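Equipment notes: blade radius and summer servicing

The 400 m oval at Drirance is out of use until the autumn, and the off-season is the sensible time to have long track blades measured, re-radiused where needed, and put away properly. The notes below replace the sheet handed out last winter, which had the gauge conversion wrong on the second page. If you still have a copy, please recycle it.

Radius

Blades are referred to by the radius of the circle that the running edge would form if it were continued. A 22 m blade is rounder than a 24 m blade. The rounder blade puts less steel on the ice and turns more readily; the flatter one spreads the load over a greater length and tends to hold a straighter line at speed. Most of our senior skaters are on one or the other, and most of the juniors are on whatever came with the boots.

The difference between the two is small enough that it can't be judged by eye or by rocking the blades against each other. Holding a pair up to the light will show gross errors such as a flat spot behind the front cup, and little else. A number engraved on the tube or written on the box tells you how the blade left the factory. After two seasons of hand sharpening it should be treated as history.

Hand sharpening doesn't preserve the radius by itself. Skaters tend to lean on the stone at the start and end of each stroke, and the toe and heel wear faster than the middle. The blade becomes rounder at its ends and stays close to nominal under the foot. Halldóra Frandsen measured the senior group's blades at the end of the season and found this pattern on most of them. The usual complaint from the skater was that the skate felt nervous on corner entry, and several had gone looking for the cause in their cup placement.

Measuring

The club has a Castent dial gauge, which reads the height of the arc over a fixed span. It must be zeroed on the flat reference bar before every session, and again if it is dropped or left in a cold car. Take readings at the toe, the centre and the heel as a minimum. Readings closer together are better if you intend to do anything about the result. Write them down with the blade number and the side, left or right, before moving the gauge.

A reading that jumps between neighbouring positions usually means a burr. Take the burr off with the fine stone, wipe the blade and measure again. Don't press down on the gauge to steady it – the feet will settle under their own weight.

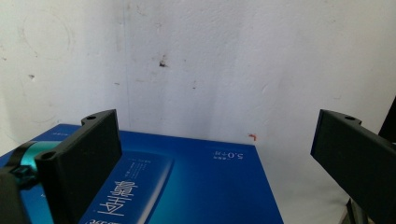 The blue box, with the white wall behind it.

Re-radiusing

Work on the radius is done on the Drorkon machine and has to be booked. Please don't try to bring a blade back to a nominal figure by hand. It is possible with patience, but we have seen more blades shortened than corrected. The machine follows a template, and we hold templates for 22 m and 24 m only. Skaters on compound radii will need to send their blades out or wait until we can borrow the correct template.

Before the blades come in:

Remove them from the boots and mark the cup positions on masking tape, one strip for each boot.
Keep the bolts and washers with the tape.
Clean off old sharpening oil with a dry rag. Solvent is fine on the steel, but keep it away from the glue line between steel and tube.
Label each blade with your surname. Pencil on tape survives oil better than most felt pens.

Klap mechanisms should be left assembled unless the pivot has play in it. If it does, say so when you book. A worn pivot has to be dealt with first, as the blade can't be clamped repeatably while the arm is moving.

Bend

Bend is measured after the radius, never before. Grinding removes material and can relieve stress in the steel, and a bend set beforehand won't necessarily be there afterwards. Both blades in a long track pair are bent to the left, in the direction of the corner, and the gauge should show a smooth curve with its highest point near the middle. A kink anywhere along the length is a fault. If your left and right blades differ noticeably and you like how they skate, note the readings and tell Halldóra, who will reproduce them.

Sharpening after a re-radius

A freshly ground blade arrives without a finished edge. Set both blades in your jig with the running surfaces level and check with a straight edge across the pair at toe, centre and heel. Jigs go out of square more often than their owners believe, particularly the folding type. If the straight edge rocks, adjust the jig. Packing one blade with card is acceptable for a single session at a meet and should not become permanent.

Use the coarse side of the stone lightly, only until a burr can be felt along the full length, and then change to the fine side. The Kárason stones sold through the club are flat when new and need re-flattening as they wear. A hollow stone will round off both edges of a blade in an evening. Draw pencil lines across the face, rub it on the flattening plate, and continue until the lines have gone.

Stroke length matters more than pressure. Run the full length of the blade at an even speed, with the stone at a slight diagonal, and turn it end for end at regular intervals.

Storage

Dry the blades, oil them thinly and store them out of their guards. Soft covers hold moisture against the steel and are the usual cause of pitting along the edge in summer. Hard guards are suitable for walking in and for nothing else. Keep the blades somewhere with a steady temperature; a garage is acceptable if it is dry, and a bathroom cupboard is a poor choice. Check them once in July and renew the oil if the surface looks dull.

Inline skaters using the same boots through the summer should check the mounting threads before refitting the ice blades. Přemysl Rusnák has the correct tap and can clean out a thread in a few minutes. Stripped inserts are a longer job and the boot will have to stay with him.

Bookings

Machine bookings open on 25th June and are taken in the order received. Send your name, blade make and length, current nominal radius and the radius you want. If you don't know the radius you want, ask for a measurement only and decide once you have the readings. Juniors who are likely to change boot size before the season should wait, as the blade length may change with the boot.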